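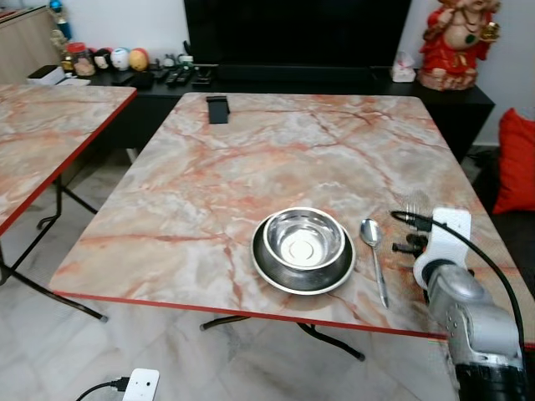
Can a machine lay the table yet?

Project report by Seema Mathur, Farnholm College

1. Why I picked cutlery

When I told people my project was about robots doing housework, they asked about hoovering, and then about ironing. Hoovering is more or less solved and ironing is miles off, so I wanted something in the middle. Laying a table seemed perfect. Everyone knows what a laid table looks like, the objects are cheap and hard to break, and you can tell from across the room if it has gone wrong.

The chore sounds tiny: a bowl on a plate or dish, a spoon on the right, a fork next to it. I could do it half asleep. But each of those objects asks something quite different of a robot hand, and I only began to see how different once I started writing down the failures.

My question was a plain one. Could a two-armed robot with simple grippers lay one place at a table in an ordinary living room, without the room being tidied up for it first? I was allowed to share the Firkitz set-up with another project over August, which gave me long afternoons and a few very long evenings.

2. The set-up

The table is a folding one with a marble-pattern top and a red edge, and there's a second one like it to the left. I kept the room as it was. The television, the long black cabinet and the things on top of the cabinet all stayed put, as did the small stand towards the far edge of the table. Dr Bellamy, my supervisor, suggested hanging a plain sheet behind the table for the first few runs. I said no, a bit stubbornly, because a plain sheet would have been answering an easier question than the one I had asked.

Each arm ends in a gripper with two dark fingers that open and close. They have no sense of touch. The robot judges its grip from the cameras and from how hard the finger motor is working, and that second signal is fairly rough.

I taught the movements by guiding the arms through the task by hand, over and over, and the software then learned to produce them for itself. My own part was the guiding, the sorting of good runs from bad ones, and the scoring. The learning software came with the set-up and I make no claim to have improved it!

3. What counted as a success

I spent longer on this than I expected to. My first rule was that each item had to end up in the right place. Then I got a run with the spoon in exactly the right place and upside down, and had to think again. The final rules were:

The bowl sits inside the wider dish and does not rock.
The spoon lies to the right, handle towards the diner, hollow side up.
The fork goes next to the spoon and does not touch the dish.
No item leaves the table at any point.
I do not help.

The last rule was the hardest to keep. When a spoon is creeping towards the edge your hand goes out by itself, and I had to strike out several runs because of it. I have kept those out of the totals.

In all I scored 246 attempts at placing a single item. An attempt starts when the arm first moves and ends when the fingers have let go and backed away.

4. Results, item by item

The bowl was the star. A bowl has a rim, and a rim is a lovely thing for two fingers, with one inside and one outside. Even when the arm came in slightly crooked, the bowl tended to swing round and settle. Nesting it in the dish was forgiving too, as the sloping sides helped to guide it in. I had worried that shiny steel would confuse the cameras, with the bright spot of reflected light at the bottom of the bowl, but I saw no clear sign of that in the scores.

The spoon was harder, and the reason is the table. A spoon lying flat gives the fingers almost nothing to get under. The arm has to come down very close to the surface without pressing on it, then close at just the right height. Too high and the fingers shut on air. Too low and they push against the tabletop, the arm stiffens, and the software gives up and starts again. What worked best was gripping the handle near the neck, where it lifts away from the table a little.
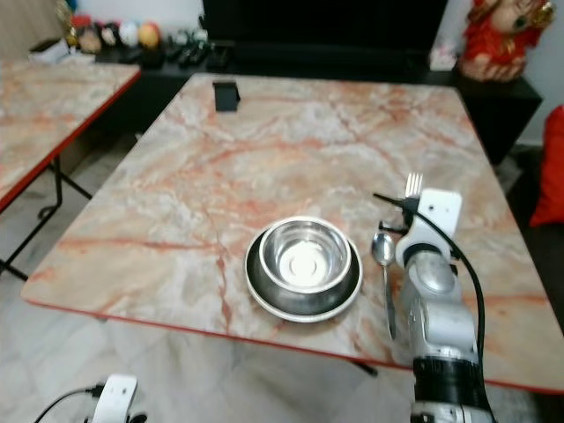 Forks surprised me. I had lumped them in with spoons when I wrote my plan and that was a mistake. Picking one up is much the same job, but carrying it is different. If the fork turns in the fingers on the way across, the tines can catch on whatever they pass, and putting it down means tipping it from upright to flat in a small space with a spoon already there. A person does that with a roll of the fingertips that we never think about. The gripper can't roll anything, so the whole wrist has to turn, and the cable that loops out beside it needs room as well.

Of all the attempts, 27 ended in a drop, and most of those were forks. I don't see that as a bad result. Many of the drops happened within a finger's width of the table, at the very last moment, and looked more like a clumsy waiter than a broken machine.

5. Speed

A good bowl placement took 10 seconds. A good fork placement could take more than 40, with a lot of hovering. When I timed myself I was done with the whole place setting before the arm had finished thinking about its first object.

I still think speed matters less than people assume. If the table is laid by the time dinner is cooked, I don't mind how slowly it happened. What would bother me at home is having to stand there and watch, and at the moment you do have to.

6. A visit to Stidton

Part-way through the project I spent a morning at the Stidton canteen kitchen, where the cutlery is sorted by hand after washing. I wanted to know if a sorting bench would be easier for a robot than a living room. In some ways it clearly would. The cutlery is all one pattern, the light never changes and the trays stay in one place. On the other hand it arrives in a heap, with forks hooked through each other, and my set-up would have had no idea where to start. The staff pulled tangled forks apart by giving the heap a shake. I wrote "SHAKE" in my notebook in capitals and I would love to try it one day.

7. Questions I was asked at the project fair 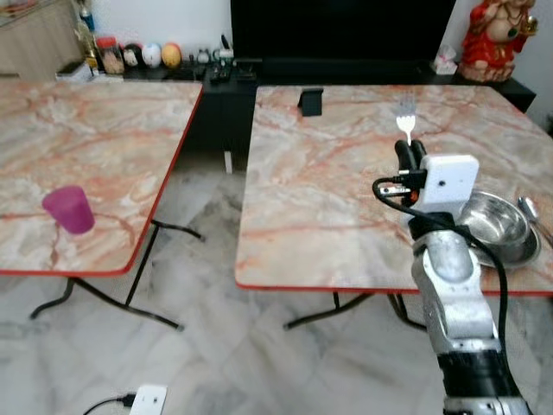 Would it be better to give the robot a special hand for cutlery?

For a canteen, I think so. A magnet or a narrow scoop would get steel cutlery off a flat surface far more easily than two fingers can. At home the same hand has to manage cups, cloths and food packets as well, so I'd stay with the fingers and work on giving them a sense of touch.

Could it clear the table afterwards?

Partly. Clearing is kinder, as things only have to end up in a basin and it doesn't matter which way up they are. Leftover soup is another matter, and I didn't test anything with liquid in it.

8. What I would do next

I would start with touch sensors, even very simple ones. So many of the fork problems came down to the robot not knowing that the fork had turned in its grip. I'd also like to try a tablecloth — cloth would give way under the fingers, which might make the spoon easier to pick up, or might end with the whole cloth on the floor.

My answer for now is that a machine like this can lay the bowl and can usually manage the spoon. It needs a patient person close by for the fork. My score sheets and my notes on the struck-out runs are in the folder handed in with this report.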